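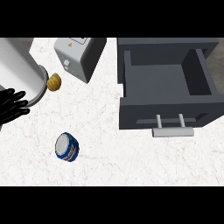
Flindetti paperboard caliper set

Thickness and moisture readings for folding carton board, taken at the Zirville mill in August. The set holds 2,000 rows, one per sheet. Of these, 719 are from recycled grades.

Fields: sheet_id, grade, caliper_um, moisture_pct, side. Caliper is the mean of 2 readings. Missing moisture values are left blank and must not be read as zero.

Coated and uncoated sheets share one table. Filter on grade before comparing.

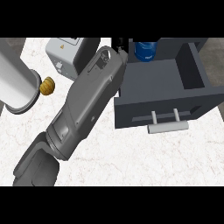
Miroslava Holovko asks whether caliper was read before or after conditioning, as the Eranden sheets look thick for their grade. After. Raw readings are in the Vakulenko folder.

Last edit: Fedir Yatsenko, 3 Dec 2020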